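Spotted Bedspread, Black and Gray on White
Valunberg Home Textiles

Item no. 4000
Colors: white ground, black spots, pale gray spots
Use: beds, daybeds, guest rooms, dorm rooms

The Valunberg spotted bedspread has an all-over cow print. The black spots are irregular and set close together, and softer gray patches fill in between them. No two spots are meant to match, so there is no right way up and no pattern to line up when you make the bed.

We first sold this print as a pillowcase. Customers kept asking for something larger, and Samuele Cocco in our pattern room redrew it for a full bed. The first version had bigger spots and looked too bold once it was spread out flat. The one we sell now went through 11 drawings.

Many of our customers use the bed as a packing table. A bedspread takes the wear from boxes, toiletries and bags, and it comes off in one piece when it needs washing.

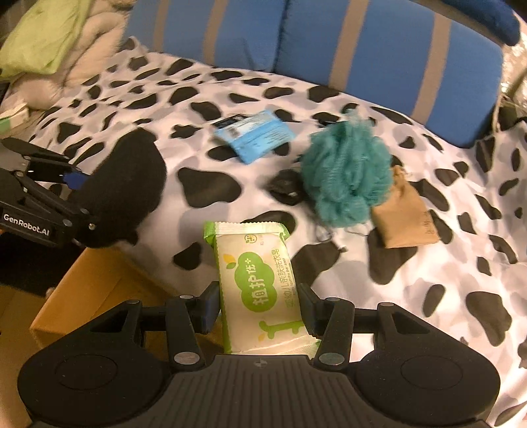
It also helps to have something over the sheets when you are sorting small things. Soap, packets, a bath pouf and a drawstring pouch can all be set out in the open before they go into a box or a drawer. Bright colors such as teal and green are easy to find on this print. Black items are harder. If you are sorting dark socks or cords, keep them together in one spot.

Care
Machine wash cold with like colors. Wash separately the first time.
Tumble dry low, or hang to dry out of direct sun.
Do not bleach. Bleach will turn the gray patches yellow.
Warm iron on the back if needed.
Some shrinkage is normal in the first wash.

What goes with it
Plain blue bedding works well with the print, and so does cream. Our Lustberg throw comes in both. For a quieter look, use the Longo sheet set in gray. We do not recommend a second print on the same bed unless it is a wide stripe.
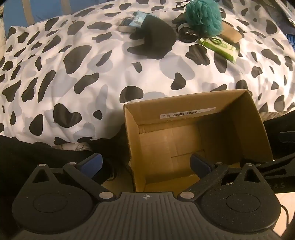

Will a cardboard box mark the bedspread?
A clean, dry box will not. Brush off any dust or grit from the bottom before you set it down, and lift the box to move it. Dragging can pull threads.

Can I order a fabric sample first?
We mail samples free of charge, one per household. The sample shows at least one black spot and one gray one.

Ordering and returns
Orders ship from our Grarent warehouse. Returns are accepted within 50 days if the bedspread is unwashed and in its original bag. Exchanges for another print take up to 14 days. Store and hotel orders are handled by Kerubo Simiyu in the trade office, and the next production run for trade buyers is in October.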